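Workshop diary, December, evening

Today I worked again on the tugboat, and it was slow. I wanted to finish the rigging of the towing mast, but first I had to repair the railing on the port side, where two stanchions became loose last week. I bent new ones from brass wire and glued them with the Duvex. The package says 8 minutes until it is hard. In my cold room I gave it an hour and drank my tea.

The wheelhouse is better. I sanded the roof with 200 paper, then wiped it and sprayed one thin coat of the Kikuchi gray. There is a small run in the paint near the funnel, and I will sand it tomorrow when it is fully dry. I should hold the can farther away, I know this since my first boat and still I forget.

A letter came from Hurnow about the missing fittings. They will send the 4 bollards again, part number 3532, without payment. I was glad, because I had already started to make one from a piece of dowel and it looked like a mushroom.

After supper I read in the plan how the rudder post goes through the deck. The drawing shows a tube, but the text speaks only of a hole. I think I will put the tube – water inside the hull is a thing I do not want twice. 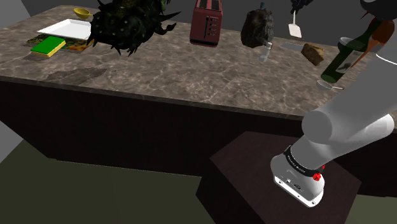 Next time

Sand the run on the roof. Second coat of gray.
Cut the tube for the rudder post, a little too long, and file it down.
Order more thread from Dosito, the tan color, the thin one.
Look for the small drill. It was on the window sill in the morning.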